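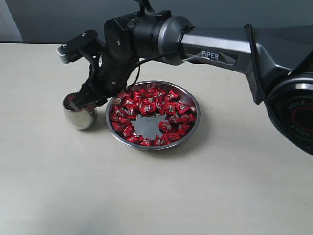
4. Safe Operation of the Tabletop Arm

4.1 Scope

This section applies to all Drallura tabletop stations used for pick-and-place work with small items and open containers. It replaces the version dated 29 May 2022. Station leads must read it together with Section 2 (Power and Emergency Stop).

4.2 Before Power Is Applied

1. Clear the table of everything not named on the task sheet. Cups and bowls are placed by hand while the arm is disabled.

2. Mark the reach limit on the tabletop. No person may lean or reach inside this line while the arm is enabled.

3. Check every cable along the arm and at the wrist. Cables must have enough slack for the full range of the task and must not catch on the rim of a container.

4. Confirm that the gripper screws are tight and that both fingers move freely.

Note: Polished steel reflects overhead light and may mislead the vision software. Repeat the Husomico calibration whenever the lighting or the containers are changed.

4.3 Running a Task

5. Set the speed limit to 80 mm per second for the first pass. The limit may be raised to 200 mm per second after 2 complete passes without a fault.

6. Keep one hand near the stop button at all times. The operator may not leave the station while the arm is enabled.

7. Bring the fingers over a rim from directly above. Sideways entry is not permitted – it can tip a light container or bend a finger.

CAUTION: Do not free a stuck container by hand. Press stop, wait for the joints to lock, and open the gripper from the control screen.

CAUTION: Food items used as test objects must stay wrapped and may not be eaten afterward.

4.4 Records

8. Enter each stop or fault in the Tivuveck log before restarting, using form 1130.

Requests for exceptions are sent in writing to Kaisu Kettunen, Equipment Safety, and are reviewed each June.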